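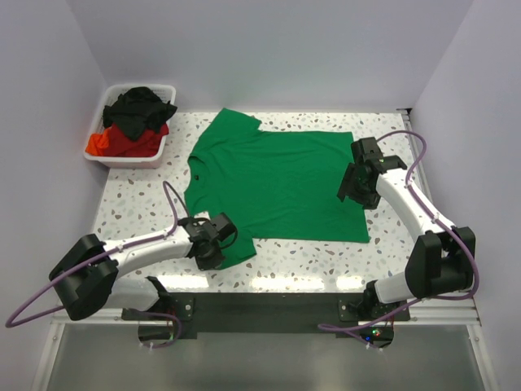

Unit 2: Folding the T-Shirt

Welcome back to Garment Care at Langat! Last time we sorted. Today we get to fold, and I love this unit, as a plain tee teaches you nearly everything you'll need for the harder pieces later on.

Words to know before we start
Body: the big panel between the sleeves.
Collar: a crew neck today, V-necks in Unit 3.
Hem: the folded, stitched edge at the bottom.

Laying out
Put the basket in a back corner of the table, so the whole middle is free. Take one shirt only. Lay it sideways, collar to your left and hem to your right, one sleeve pointing away from you and one toward you. Smooth from the middle out with a flat hand. Small creases are fine at this stage, really! 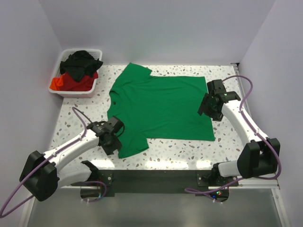 Notes by Wekesa Biwott
Lab session: Dennis Owino, Room 19

Look at the sleeves first. A corner that has flipped over will make a lump inside the finished fold, and you'll feel it the moment you stack. Open it out and press it down.

Picking up a corner
Now the fun part. Most beginners grab a fistful of cloth and drag the whole shirt along. Take a small pinch right at the corner, where the edge meets the hem, and lift before you move.

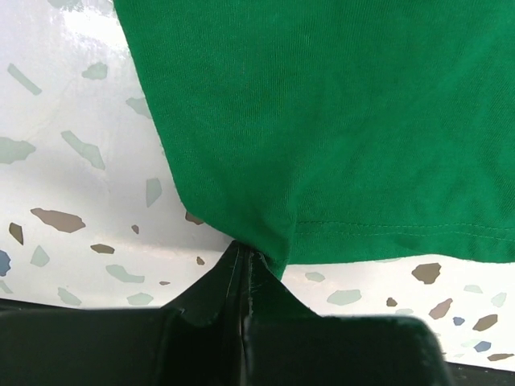
A hem is thicker than the cloth next to it, so it gives your fingers something to hold, and it keeps a straighter line when you carry it across. Run a fingertip along the stitching and feel the difference for yourself. Then bring the near side in to the middle of the body, lay the sleeve back along it, and repeat from the far side. Fold the hem up to the collar last.

Common trouble
The fold drifts: your two hands moved at different speeds.
The hem looks wavy: set it down and smooth it again before the next fold.

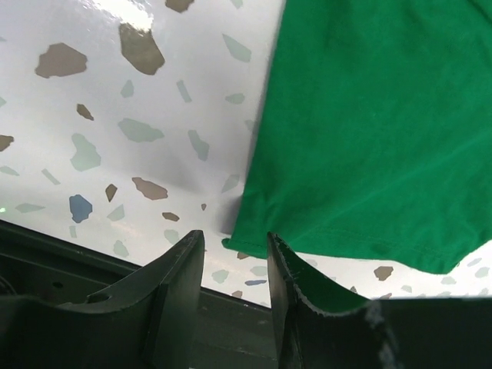
Dennis Owino adds that on a slick tabletop he likes to keep one palm on the body of the shirt while the other hand does the carrying, and that he would practice this slowly 13 times before trying it at full speed.

For next time
Read the Redel handout on knits, page 70, and bring a long-sleeved shirt.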